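Wernen Cotton Kitchen Towels, Set of Four
Item 471
In stock – ships from our Plerneo warehouse

I have a soft spot for a good kitchen towel, and I suppose that comes from growing up in a house where the same towels hung on the oven door for years and only got better. Our Wernen towels are the closest we've come to those. They're woven from heavy cotton with a flat weave on one side and a little waffle texture on the other, so you can polish glasses with the first and mop up a puddle of dishwater with the second (my own family just grabs whichever side comes up, and that works too!).

The first wash matters. Run them warm, with a small amount of detergent and no fabric softener at all, and then tumble them low or hang them outside if you have a line. They'll shrink a touch and turn a good deal softer. After three or four washes they really start drinking up water, so please be patient with them in the beginning.

Each towel has a hanging loop sewn into the corner seam, and we asked for that loop to be stitched down twice after Trinity Mercado in our shop pulled one clean off an early sample. The colors are oat, brick, pond and a plain undyed white, and you can mix them within a set if you leave a note with your order.
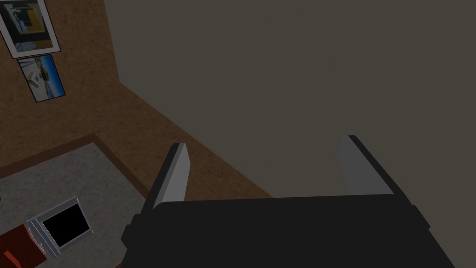
Kosmas Vasilakis, who handles our wholesale orders, asked me to mention that cafes and inns can buy these by the bundle of 200, hemmed and folded, with the loops on the long side if you prefer. Bundles take longer to send out – the next batch is due in May – so write to him early if you have a season opening coming up.

Size: 20 by 31 inches before washing
Fabric: 100% cotton
Care: machine wash warm, tumble dry low, iron if you like
Goes well with: Athanasiadis olive oil soap, Trornero bread cloths

Returns are welcome on unwashed sets. Page updated 2026-03-30.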